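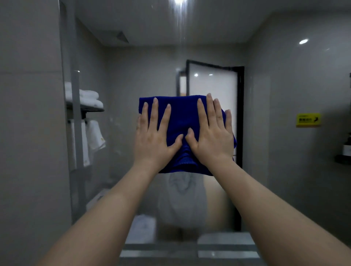 Planning equipment for next year, need opinions on glass cleaning machines

hallkey_ops
Topic starter

I am preparing the equipment budget for a small hotel group and I must give my list to the owners in March. We have 186 rooms in total in two buildings. Almost every room has a walk-in shower with a fixed clear glass partition, and the glass is the part of the bathroom which takes the most time and gives the most complaints from guests. At the moment we do it the simple way, a blue microfiber cloth folded and pressed flat with both hands, and behind the glass you see directly the toilet, the towel shelf and the door, so every faint water mark is between the guest and the rest of the bathroom. The owners visited a trade fair in the autumn and came back with the wish to buy robots. They have two ideas. The first is a suction robot for glass, the Skorell, one per floor. The second is a corridor robot from Kurup for vacuuming, which I understand better. I am asking mainly about the first one. Has anybody used it on shower glass, not on windows? And how do you put it in a budget, per room or per floor?

Please excuse my English, it is my third language and I check everything twice.

mopandledger
Reply

We tested two of the Skorell in our building last year. On big lobby windows they are good. On shower partitions we stopped after the trial. The machine needs a flat field and some distance from the metal strip, and a shower panel is narrow. It leaves a border on every side and in the corners, and the attendant finishes that border by hand with the same cloth she would have used in the first place. Then she also has to clean the pads of the robot.

If your partition has a raised ledge at the bottom, it will leave a band there also. Ours did.

hallkey_ops
Topic starter

Thank you, this is very useful. Yes, we have a raised threshold with a metal edge. How wide was the border which stayed? And did you have the safety cord attached in the shower? I read in the manual that it must be fixed to something and I don't know to what I would fix it. The towel bar?

mopandledger
Reply

Three fingers wide, a little more at the bottom. Please not the towel bar. We used a suction hook on the wall tile and it came off two times. The robot itself never fell during our trial, but I would not promise this to my insurance.

north_linen
Reply

I have to disagree a bit with mopandledger. I think the trial was judged on the wrong thing. You don't buy the machine to save the minutes of one room, you buy it so that the attendant can make the bed during the time the glass is being done. In our property we run 5 of them with one person placing them, and the others do the beds and dust. The border stays, yes. We accept it and a full wipe by hand is done at checkout only.

What was your setup? One robot per attendant, or shared?

mopandledger
Reply

One per attendant. With sharing I can imagine it is better. But then somebody walks the whole morning carrying wet robots between rooms, and you have a person whose job is to serve the machines. I could not explain this line to my director.

north_linen
Reply

My director liked it, so it depends on the director :)

For the question of the budget: per floor, never per room. Take the unit price and put the pads, one spare battery and the charger trolley under a separate line, otherwise the second year looks like a mistake. We paid 400 for each unit. I don't know if the price is still the same and I don't know your currency.

drywall_dora
Reply

Before you spend anything on robots, what is your water? If the water is hard, the marks come back the same evening, with a robot or with a hand or with the most expensive cloth. I would put the first money into a softener, and the second into a coating for the glass. We had Ultel do the coating in one building and not in the other one, and the staff asked themselves when we will do the other one.

hallkey_ops
Topic starter

The water is hard, yes, especially in the older building. I did not think to put the softener in the same comparison because it belongs to the technical budget and I have only housekeeping. Maybe I should speak with my colleague there before Friday.

@north_linen, do you leave the attendant in the room during the whole cycle? And what do you do about the floor? Our bathrooms have a yellow sign on the wall which warns of the slippery floor, and it is there for a good reason. I am afraid of dripping when the machine sprays, then a person steps inside to take it off the glass.

north_linen
Reply

In the room yes, in the bathroom no. The spray is less than you think but it does run down. We changed to the dry mode with a pad that is made damp at the sink. The result is a little worse, but the floor is better. The person who takes it off puts a bath mat down first.

squeegee_old_school
Reply

I read all this and I ask myself why there is no squeegee in the thread. A good squeegee and a microfiber for the edges, this is the whole equipment. For the price of one robot you give a new one to every attendant, with handles in two lengths. The cloth alone is slow and it pushes the water around if it is already full. If the time is your problem, write down what happens between the first wipe and the last one. In our house the cloths were the problem. People used one for too many rooms because the laundry was giving back too few.

hallkey_ops
Topic starter

We had squeegees before. The attendants did not like them on the narrow panels and they hit the metal profile, so there were scratches on it. But the remark about the cloths is fair. I don't know how many rooms are done with one cloth. I will ask the supervisors.

squeegee_old_school
Reply

Then you had the wrong width. Take one narrower than half of the panel.

drywall_dora
Reply

Also a wrong product can leave a haze which looks like water marks and isn't. Wipe one panel with clean water only and a fresh cloth and look at it against the ceiling light. If the streaks go away it was the product.

trolley_nine
Reply

A different point of view, because I am in purchasing and not in cleaning. Don't ask the owners for robots for all the floors. Ask for a pilot with 10 rooms in the older building, with a written limit of time, and compare three things on the same paper: robot, squeegee, cloth with better laundry rotation. Trenance will lease two units by the month where we are, with the service included. If the pilot is bad you return them and there is no discussion about depreciation.

For the Kurup in the corridor I would simply buy. A corridor is easy. Check only the door thresholds and if it can call your elevator, ours can't and it lives on one floor.

mopandledger
Reply

Agree with the pilot. Please measure also the time for charging and for walking. The sales presentation starts when the robot is already on the glass.

north_linen
Reply

And measure it with sharing, please, otherwise you will have the same result as mopandledger.

mopandledger
Reply

It was a correct result for the setup we had.

north_linen
Reply

I did not say it was incorrect. I say the setup was expensive.

hallkey_ops
Topic starter

Thank you all. I have now this draft, please correct me if I forget something.

Corridor robot Kurup, one unit for the newer building, purchase.
Skorell, two units leased for the pilot, shared by the whole floor, dry mode.
Pads and spare batteries, separate line.
New microfiber cloths, quantity after I speak with the supervisors and the laundry.
Narrow squeegees for the pilot floor.
Softener and coating, not in my budget, but mentioned in the letter with the offer from technical.

One doubt which I still have. If the owners see the squeegee and the robot on the same page, they will say I am against the robots. I am not against. I only want that the glass is clean when the guest comes in.

trolley_nine
Reply

Put the robot first in the table and they will be calm. Training hours are missing in your list, also for the night porter who will charge them.

hallkey_ops
Topic starter

Added, thank you. The night porter doesn't know it yet.

drywall_dora
Reply

Write here after the pilot please, also if it's boring. I would like to see the numbers for the hard water building.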